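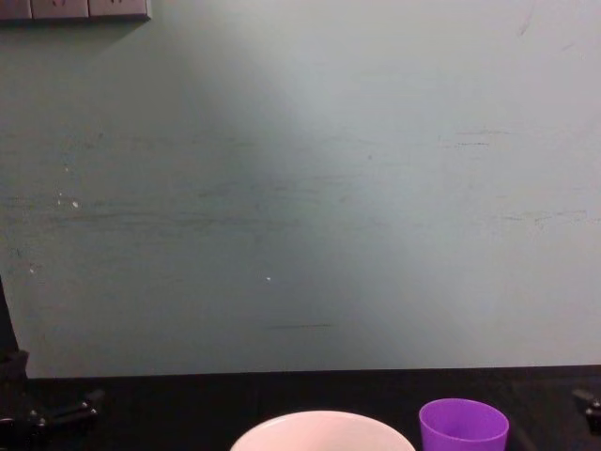 Mesa de trasvase, con el bol y el vaso morado.

Foros > Trabajo y empresa > Automatización

mesa_doce escribió:
Buenas tardes a todos. Pido disculpas si mi español no es perfecto, lo aprendí de adulto. Trabajo en Cusbridge, en la sala donde se preparan las porciones de muestra. Desde mayo tenemos dos brazos de Roritz que hacen una parte del trasvase. Antes lo hacíamos todo a mano, vaso por vaso, 223 porciones en un turno normal. Ahora yo preparo los recipientes, miro el vertido y apunto las incidencias en una hoja.

No he perdido el puesto y el sueldo es el mismo. Lo que ha cambiado es el ritmo. Antes podía hablar con la compañera de enfrente mientras las manos trabajaban solas. Ahora las manos están quietas y es la cabeza la que no puede irse. Llego a casa cansado de otra manera, y quisiera saber si a otros les pasa lo mismo.

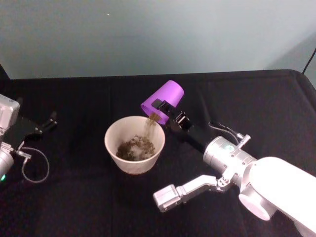 tolva_norte respondió que en Trivport les pasó igual los primeros meses y que después se acostumbraron. «A mí me dolía la muñeca desde hacía años y ya no me duele. No cambio eso por la charla. Lo que tenéis que pedir es rotación: dos horas mirando y luego otra tarea.»

pesoneto escribió:
No estoy de acuerdo con tolva_norte. La rotación funciona cuando hay adonde rotar. En mi planta éramos 50 y quedamos 32, sin ningún despido, eso es verdad, pero los que se jubilaban no se sustituían. Ahora las «otras tareas» son las que tampoco quiere nadie: limpiar, mover cajas, etiquetar. Mesa_doce, pregunta por escrito qué va a pasar con las vacantes.

mesa_doce escribió:
Gracias a los dos por las respuestas. Pregunté por las vacantes y me dijeron que lo van a estudiar. La rotación me parece buena idea, aunque en mi sala somos pocos y el taller está en otro edificio.

Una cosa que no expliqué bien: la parte que más me gusta es colocar la mesa antes de empezar. Hay que decidir dónde va cada recipiente, y si el vertido cae mal una vez, lo muevo un poco y lo vuelvo a probar.
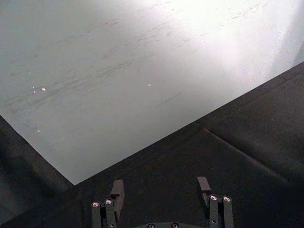

También me ofrecieron un curso de Magnusson para aprender a corregir los movimientos yo mismo. Es fuera del horario y todavía no sé si se paga. Tengo ganas de hacerlo, pero no quiero que después sea obligatorio para todos sin compensación. Una compañera tiene niños pequeños y no podría ir por las tardes.

tolva_norte escribió:
Hazlo, pero que te lo cuenten como jornada. En Trivport al principio tampoco se pagaba y lo conseguimos reclamando juntos.

pesoneto escribió:
En eso sí te doy la razón.

Contacto | Aviso legal | Volver arriba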